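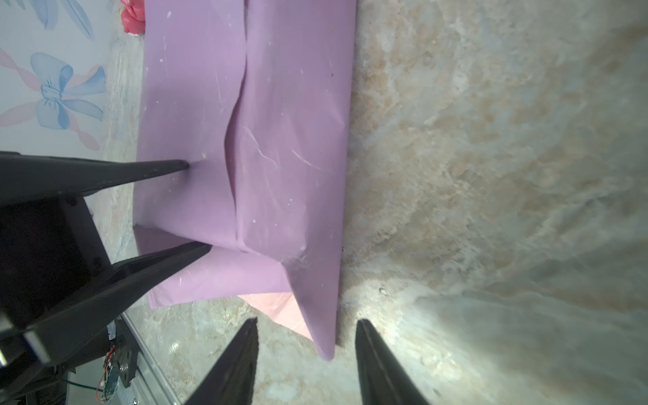 Folding of Household Cloths

The folding of household cloths is the practice of reducing flat textiles, such as table covers, napkins, and dust sheets, to a compact shape for storage or display. It is commonly done on a table or other firm surface, which supports the fabric while its edges are brought together.

Method

The cloth is first spread out and smoothed by hand from the center toward the edges. One edge or corner is then turned over the body of the fabric, forming a flap. A flap turned at an angle ends in a point, and with a square cloth the usual remedy is to open it and align the corners again before pressing the fold. Creases left from earlier storage may stand up as ridges and can draw the new fold off line.

Where two cloths are stacked, as with a lavender-purple piece lying over a pale pink one, the lower piece may show as a wedge beneath the turned edge. Stacked cloths are generally separated and folded singly, except when they are kept as a set.

Surface and lint

Polished stone and marble-patterned tops allow fabric to slide easily. White lint and dust show clearly on purple and other strongly colored cloth and are removed with a brush before folding.

Instruction

In her household manual Kirnby, Malathi Nair recommends that beginners practice with a single square cloth for 10 minutes at a time. Tatu Shirima's later course divides the subject into 30 short lessons, of which the first 20 concern straight folds.

Related articles
Napkin folding
Linen closet
Table covers
Lint brush
Ironing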